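# Breakfast Kitchen Helpers Wanted at Frandsen House

Mornings start early here, and they start with milk.

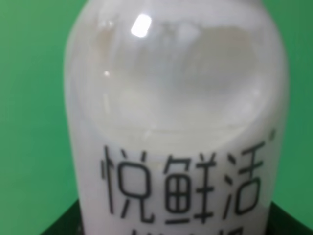 **Do I need kitchen experience to apply?**

None at all. If you can get up early, wash your hands well and enjoy feeding people, we'll teach you the rest in your first two weeks.

## Who we are

Frandsen House is a shared residence on the north side of Vimolgate, home to students, trainee nurses, bakery staff and a handful of retired folks who moved in years ago and liked it too much to leave. The breakfast kitchen is on the ground floor, facing the courtyard, and it feeds everybody who comes through the door between 6:30 and 9:30 in the morning. Last spring term we put out 1,646 breakfasts (we keep a tally sheet by the toaster) and we'd love to do more this fall.

We're hiring 4 breakfast helpers to start in September. These are paid, part-time jobs, 20 hours a week, and they suit people who like to have their afternoons free.

## What the work is like

You'll come in at 6 a.m., put on an apron and check the cold stuff first. Milk is the big one! It goes into cereal, porridge, pancake batter, coffee, tea, hot chocolate and the scrambled eggs, and we go through it faster than anything else in the building. Somebody on every shift is the "milk person," and that job covers:

- checking dates and moving the oldest bottles to the front of the fridge
- opening a new bottle only when the last one is finished, and writing the time on the tape
- wiping down the shelves and the outsides of the bottles
- keeping the plant milks on their own shelf, with their own jugs
- rinsing the empties and taking them out to the recycling cage
- telling the shift lead what's low before the order goes in at 9

We shop at several places, including the Asian grocery on Rivmont Street, so labels come in more than one language. If you read Chinese, great, you'll be popular. If you don't, there's a sheet on the fridge door with the names of the things we buy most, and you'll learn them quickly.

The rest of the shift is porridge, toast, fruit, eggs, tables and dishes. We trade jobs through the week so that you aren't stuck at the sink every day. Porridge is made in two big pots, one with milk and one with water, and the two ladles never swap. Please take that seriously, as several of our regulars can't have dairy.

After 9:30 we clear up, sweep, and sit down to eat together. Whoever cooked gets first pick of whatever is left. Most days that means pancakes.

## We'd love to hear from you if you

- like mornings, or at least can be pleasant during them
- can stand and walk for most of a shift and lift a crate of milk (we have a cart for the long hallway)
- are comfortable talking with people you haven't met before
- can commit through the end of January
- are 18 or older

English is the everyday language of the kitchen, and it doesn't need to be perfect. We'd be very happy to hear from people who bring other languages and other ideas of what breakfast should be. Our congee mornings began when one of last year's helpers made a pot for the crew, and now residents ask for them by name. Bring your recipes!

## Pay and practical stuff

Pay is hourly, at the city kitchen rate, and comes every second Friday-free payroll cycle, meaning on the 1st and 15th of the month. You also get breakfast on every shift, two aprons, a locker and a transit pass if you live outside walking distance. Non-slip shoes are on us too; tell us your size when you accept.

We pay for your food handler course, including the hours you spend taking it. It's a morning class at Prelholm Community College and you'll need to finish it in your first month.

Schedules are posted two weeks ahead on the board next to the pantry. Swaps are fine as long as both people initial the change. The kitchen closes for the last week of December, and you'll be paid your usual hours for it.

Lockers and the staff bathroom are down one flight of stairs. The kitchen itself is step-free from the courtyard gate. If you need something set up differently so you can do the job, let us know in your note and we'll talk it through.

## How to apply

Write us half a page. Tell us which mornings you could work, when you could start, and what you like to eat for breakfast. A résumé is welcome but you can skip it. Drop your note in the green mailbox at the courtyard gate or hand it in at the front desk, marked "Breakfast Kitchen," by the end of June.

We read everything and will get back to everyone who leaves a phone number or an email address. Then we'll invite you in for a trial morning, which is paid, and lasts from 6 until 10. Wear closed shoes and tie back long hair. Coffee will be on when you get here, with as much milk in it as you like.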